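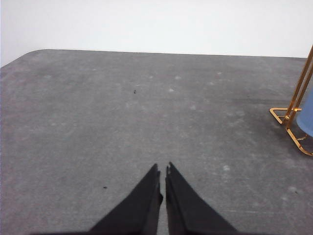 According to Keith Dobson, a two-finger gripper should be set up on the bench before any code is written for it, a view he repeats in most replies on the Stomness builders' list. The article below follows that order.

Clulside gripper

1 December 2020
By Ridwan Sitompul

The Clulside gripper is a two-finger parallel end effector for small robot arms, designed for assembly at home or in a shared workshop. It was first released in September by the Stomness workshop and is the successor to the Illutik, which used a single moving finger.

Construction

Both fingers are driven by one servo through a rack and pinion. The fingers are black and taper toward the tip, so that the gap stays in view of a small camera mounted at the wrist. The servo is read on a scale of 0 to 1000, with 0 as fully closed. Most builders set the resting position at 100, which leaves a narrow gap between the tips.

Calibration

The arm is clamped to a flat table and the fingers are lowered toward the surface with nothing between them. The tips should sit side by side at the same height. If one leads, the rack is lifted out and moved by one tooth. The camera is then focused on the tips – the far side of the table may be slightly soft – and the lens ring is locked.

Software

Control is handled by Sumampouw, a small program of 2174 lines that runs on the arm's own board. Earlier versions lost the closed position after a restart. The current version stores it, but the value must be entered again if the servo is replaced.

Contact the editors | © 2020 Stomness | Back to top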